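Serielles Erzählen, Sitzung 6: Wenn eine Hauptfigur die Serie verlässt

Willkommen zurück! Heute kommt mein Lieblingsthema des ganzen Semesters – der Ausstieg. Eine Figur, die 40 Folgen lang mit am Küchentisch saß, ist plötzlich weg, und das Drehbuch muss damit leben. Was für eine Aufgabe!

Wir arbeiten mit der Familienserie »Turunen«. In Folge 32 zieht Jula, die älteste Tochter, aus und kommt bis zum Finale nicht wieder. Achtet beim Sichten darauf, wer ihre Funktion übernimmt: Wer stellt jetzt die unbequemen Fragen? Wer bringt den Vater zum Lachen? 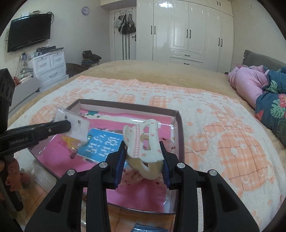 Ehsan Hayat

Drei Grundformen solltet ihr unterscheiden können:

Der offene Abschied: Umzug, neue Stelle, Heirat. Eine Rückkehr bleibt möglich, und Gastauftritte sind leicht zu schreiben.
Der Serientod: endgültig (meistens jedenfalls!) und dramaturgisch teuer, denn die Trauer braucht Sendezeit.
Das stille Verschwinden: Die Figur wird einfach nicht mehr erwähnt. In älteren Sitcoms wunderbar zu beobachten.

Bitte lest dazu den Aufsatz von Saimi Kemppainen im Reader, besonders den Abschnitt über die »leere Stelle im Ensemble« – ein großartiger Text, der auch beim zweiten Lesen noch Spaß macht.

Aufgabe bis zur nächsten Sitzung: Schreibt eine Abschiedsszene für eine Nebenfigur eurer Wahl, höchstens zwei Seiten, ohne das Wort »Abschied«. Abgabe im Fach vor Raum 426.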